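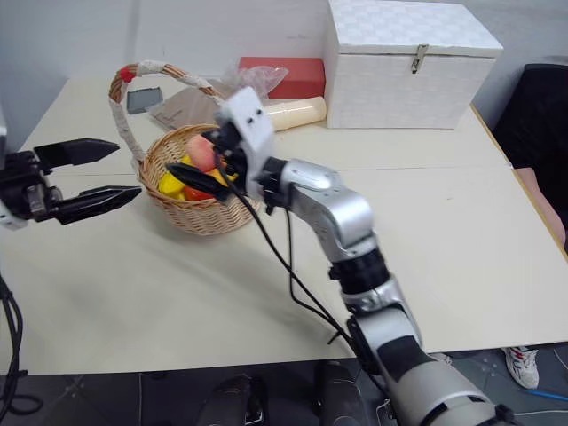
Chapter 13
Holding Fruit After Harvest

13.1 Scope of the chapter

A picked fruit is cut off from its supply of water and sugar but continues to respire. It takes in oxygen, burns stored sugars and acids, and gives off carbon dioxide, water vapor and heat. The rate at which it does so sets the upper limit on its life in storage. Every method in this chapter, from a shaded crate to a sealed room with a controlled atmosphere, works by slowing respiration, limiting water loss, or both.

Chapter 12 dealt with the timing of the pick. The present chapter assumes that the fruit has been picked at the right stage and without serious bruising. Fruit damaged at harvest respires faster than sound fruit and should be sorted out before any of the methods below are applied.

13.2 Two groups of fruit

Fruits are divided by how they behave near ripeness. In the first group, which includes peaches, apples, pears and bananas, respiration climbs sharply as the fruit ripens and the fruit makes a large amount of ethylene. These fruits can ripen off the plant. In the second group, which includes grapes, cherries and citrus, respiration falls slowly after picking and there is no such climb. Fruit of the second group will not become much sweeter in storage and must be picked ready to eat.

The grouping matters most where different fruits are held together. Ethylene given off by one ripening fruit speeds the ripening of its neighbors if they belong to the first group. Open containers let the gas escape; lined or wrapped ones hold it in.

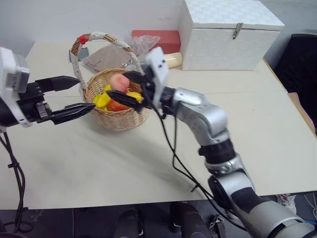 Nhung Trương objects that the two-group scheme is taught too rigidly. In her review of the second edition she noted that some melons fall in one group or the other depending on the variety, and that a packer who relies on the name of the fruit alone will sooner or later lose a load. The objection is accepted here. The scheme should be read as a first guide, to be checked against a trial on the variety at hand.

13.3 Heat load: a worked case

The Stonent packing shed receives 717 crates of peaches in one day. The cold room can bring down the temperature of 163 crates in one cycle. Four full cycles handle 652 crates, and a fifth, part-filled cycle is needed for the remaining 65. If each cycle lasts 110 minutes, the last crates leave the cold room 550 minutes after the first cycle begins, with no allowance for loading.

The wait before cooling is therefore as important as the cooling itself. Fruit in the fifth cycle has stood at shed temperature for 440 minutes. Tuấn Đào's method, set out in Section 13.6, ranks incoming crates by pulp temperature and cools the warmest first.

13.4 Terms used in this chapter

Field heat: the heat a fruit carries at the time of picking.
Pulp temperature: the temperature of the flesh, taken with a probe.
Chilling injury: damage caused by cold above the freezing point. In peaches it shows as dry, mealy flesh and browning near the pit.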